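Where Do the Keys Go?
A tidying explainer for young readers

Have you ever been all ready to go outside, shoes on and coat zipped, and then heard a grown-up shout, "Has anyone seen the keys?" Keys are small, and small things are very good at getting lost! They slide under cushions. They hide in pockets. They sit right in the middle of a messy floor and you walk past them three times.

So how do people find one little key in a big mess? Let's find out.

Why tags help

A bare key is thin and gray, and it can look like lots of other things. Now put a red tag on it. Wow, what a difference! Your eyes are great at spotting bright colors, so when you look across the room, the tag jumps out first and the key comes along with it.

A tag can also tell you which key is which. You might pick red for the shed and blue for the bike lock. Keys that get used together can share one ring or one fob, and then you only have to find one bunch.

Why things need a home

Tidying is mostly matching. Every thing has a place, and you bring the two together. Brushes go with dustpans (they work as a team, so they should live as a team). Gloves go in pairs. Keys like a hook, a bowl or a box near the door.

Tosdale School has a lost property shelf, and Svitlana Bilyk, who looks after it, once wrote down everything that landed there in a year. She got to 30 keys! Most of them had no tag at all.

Brush first or pick up first?

Pick up first! If you start sweeping while there are still little things on the floor, they end up in the dustpan with the dust, and then you have to fish them out (yuck). Big things, little things, then the brush.

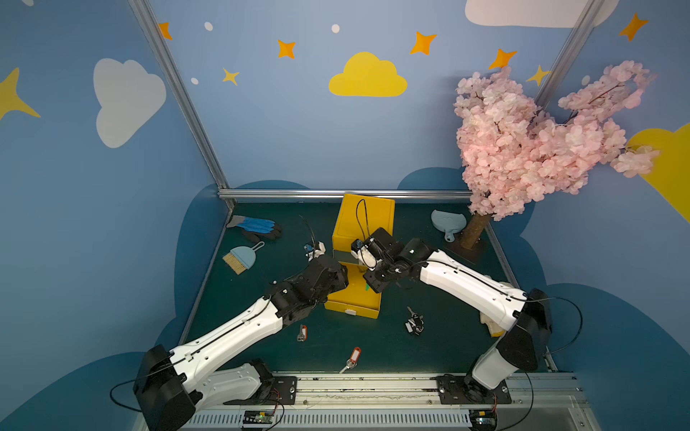 Tosdale, July

Look at the floor and find the keys. Which ones did you see first? Two of them have tags in reddish colors, and there is a bunch on a black fob beside the tall yellow box. The light blue brush and the light blue dustpan match, but they are lying apart, so that's a team to put back together. There is a blue-and-black glove too, with its fingers spread out as if it's waving. And don't miss the cherry blossom tree in the corner, all covered in pink!

Try it at home

Ask a grown-up for three old keys. Tie a bright ribbon on one, a dark ribbon on another, and leave the last one plain. Close your eyes while somebody puts them around the room. Now look! Write down which key you found first, then swap and let the other person have a turn.

Words to know

Fob: a small piece that hangs on a key ring and makes it easier to hold.
Bristles: the stiff hairs on a brush.

Written by Hryhorii Kravets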